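Chapter 6
Platforms, Trim Levels, and the Naming of Model Lines

6.1 Introduction

A car buyer sees a badge. The manufacturer sees a platform, a body code, an engine family, and a list of options, and the badge is applied to some combination of these. The two views overlap but do not match, and much of the confusion in automotive history comes from treating them as the same thing. A model name may outlive several platforms. A platform may carry several model names at once. A name that began as a trim package may become a separate line, and a separate line may be reduced again to a trim package.

This chapter sets out the terms used in the rest of Part 2. It assumes that the reader has finished Chapter 5 and is familiar with unibody and body-on-frame construction.

After working through the chapter, the reader should be able to:

Define platform, body style, model line, series, and trim level.
Read a simple model code and state what each part of it refers to.
Explain how a trim level is promoted to a model line.
Identify cases of badge engineering from a parts list.
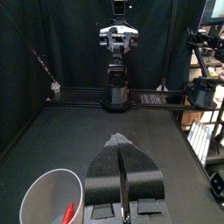

6.2 Basic Terms

Platform. The set of shared structural and mechanical parts on which one or more vehicles are built. It normally includes the floor pan, the suspension mounting points, the steering layout, and the position of the firewall relative to the front axle. Wheelbase may vary within a platform. The distance from firewall to front axle rarely does, as a change there affects the crash structure, the engine bay, and the steering column together.

Body style. The form of the passenger and cargo space: sedan, coupe, hardtop, wagon, convertible. Body styles on one platform often share everything forward of the windshield.

Model line. A group of vehicles sold under one name and listed together in the catalog.

Series. A division within a model line, usually marked by a number or a short word. Older American catalogs use "series" where modern ones use "trim level" -- the two are treated as equivalent in this book unless the series also has a different wheelbase.

Trim level. A fixed bundle of equipment and finish. A trim level does not by itself imply any structural change.
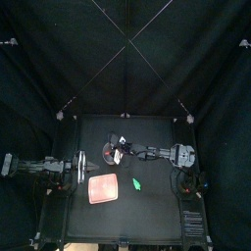
Photo: Clukden Educational Media

6.3 A Worked Case: The Carbone Full-Size Line

The full-size sedans of the Carbone company illustrate each of these terms. The company sold one large platform, known inside the firm as the 600, for most of its history. Two model lines were built on it. The Muver was the standard line and accounted for most of the volume. The Lereletti stood above it and was offered at first only as a hardtop coupe.

The Lereletti had not started as a line of its own. It entered the catalog as option package 501 on the Muver coupe, consisting of a revised grille, a padded roof, thicker carpet, and a larger standard engine. None of these items required new structural tooling. The grille needed its own die, but it used the same mounting points as the Muver part, and a dealer could exchange one for the other with hand tools.

Promotion came at the next restyling. The package was dropped, the name was moved to its own page in the catalog, and a sedan was added. The body stampings were still shared except for the rear quarter panels and the decklid. For an owner ordering service parts, the change had little effect: brake, suspension, and steering components kept their Muver part numbers.
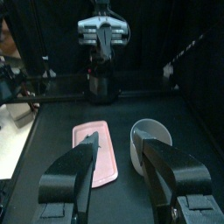 The effect on pricing was larger. As a package, the Lereletti had been priced by adding the option charge to the base price of the Muver coupe, and the buyer could see the difference on the window sticker. As a model line it had a base price of its own, with no itemized comparison. Features that had been part of the package, such as the thicker carpet, became standard equipment and were no longer listed as separate charges.

A second result was pressure on the upper Muver series. With the Lereletti available as a sedan, the most expensive Muver had no clear place in the range. It was continued with less equipment, and the Muver name moved down the market although the car under it was the same size as before. Section 6.5 returns to this pattern, which is called name dilution.

6.4 Model Codes

Most manufacturers assign each vehicle a code that appears on the data plate. The code used on the 600 platform had six characters. The first identified the model line, the second the series, and the third and fourth the body style. The last two gave the engine and the assembly plant. Paint and interior trim were stamped on a separate row and are not part of the model code -- a point often missed in restoration work, where a plate is sometimes read straight across as a single string.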